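3.2 Work surfaces and lighting in shared study rooms

The second part of the survey dealt with the furniture supplied in the study rooms at the Weslow and Pringle sites. Earlier work on shared study space has mostly treated the desk as a fixed quantity, described by its width and depth and little else. Surface finish, cable access and the direction of incoming light were recorded in the present study because respondents in the pilot at Flalley had mentioned all three without being asked.

Each room was visited twice in August, once in the morning and once in late afternoon. At each visit, illuminance was measured at the center of every work surface and at 25 cm from the front edge, where a notebook or keyboard would normally be placed. Blinds were left in the position in which they were found. Ceiling lights were switched on for one set of readings and off for the other. Surfaces were classed as pale, medium or dark by comparison with a printed card, and as plain or patterned by inspection. Wood-grain finishes were entered as patterned regardless of how faint the grain was.

The sample consisted of 40 tables, of which 20 stood at Weslow and 20 at Pringle. Tables with a visible defect in the top, such as a lifted edge or a deep scratch, were kept in the sample but flagged. Tables on casters were measured in the position in which they were found and were not returned to the floor plan.

Shadow was treated separately from illuminance. A reading at the center of a table says little about how evenly the surface is lit, and a respondent who reports poor light may be describing a sharp boundary between a lit area and a shaded one. For this reason a shadow was recorded whenever a continuous dark band crossed any part of the top, whatever the reading at the center (Figure 2). The source of the shadow was noted only where it could be identified from the seated position. Shadows cast by the observer were excluded by repeating the reading from the opposite side of the table.
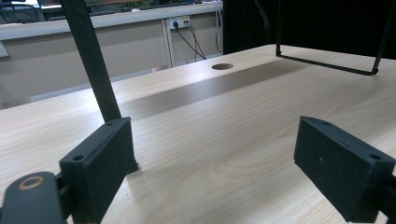

Figure 2. Pale wood-grain tabletop with a diagonal shadow band across the middle and a round cable hole near the far edge.

Cable access was scored on a simple present or absent basis. An opening in the top counted as present even if no cable passed through it at the time of the visit. Clip-on trays and floor boxes were scored under a separate heading, as their use depends on where the table has been placed. The distance from the opening to the nearest wall outlet was not measured at Pringle, where several outlets were behind fixed shelving, and the comparison between sites therefore leaves it out.

Comfort ratings were collected with the Uselura questionnaire in its short form. Respondents completed it at the table they had been using, before leaving the room, and were not told which features of the table were under study. Forms with more than one item left blank were discarded. Ratings were then matched to the readings for the same table and the same part of the day. Section 3.3 describes how repeated ratings from a single respondent were handled.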